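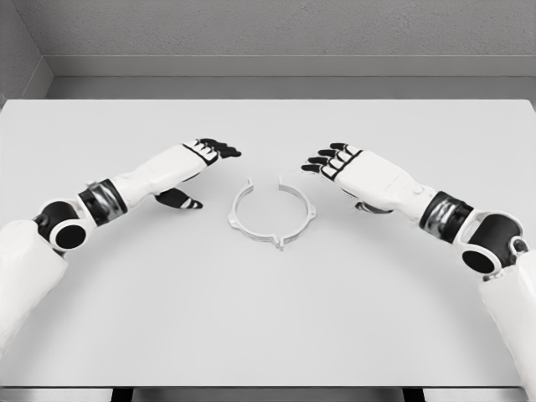 I was this close to buying a new pressure cooker. The Jõgi, the big one, had started hissing out the side and dinner was taking forever. Had one in the cart, $268 with tax. Then I looked up the part. A seal. Thin ring, same general idea as the white one lying flat between those two robot hands, and you'd walk right past it on a table. Six dollars. I felt sick, then thrilled, then sick again thinking about the blender I threw out last June.

So that's my new thing. Before I replace anything in the kitchen, I look for the part first. Takes me 2 minutes, phone in one hand, coffee in the other.

How I do it, quick version. Flip the appliance over, find the model number, take a picture of the sticker. Not the name on the front – the sticker. I skipped that once and ordered a lid for a Dullix that was too wide for my Dullix. Same color, same logo, no good. Then I search the model number plus the word for the part. Don't know the word? Look at the diagram in the manual, they're nearly all online now.

I mostly order from Kumau. Plain little site, ugly even, but 2,380 parts listed last time I looked and the shipping is fair if you wait and order a few things together. I keep a list on the fridge. Right now it says coffee pot lid, fridge drawer clip, beaters??

Do check the return rules. Seals usualy can't go back once the bag is open, and I get it, but read before you rip.

Stuff I don't bother with: anything with a burnt cord, anything where the part costs more than half of a new one. Also toasters. Tried it, crumbs everywhere, never again.

And clean the thing while you have it apart! I soaked the cooker lid in warm water and a squirt of Dilutgate, went over the rim with a old toothbrush, dried it, pushed the new seal in with my thumbs. First try it was in crooked. Second try, no hiss. Beans for dinner.

The $268 went back into the vacation jar, minus the six. And minus a pizza, later that week.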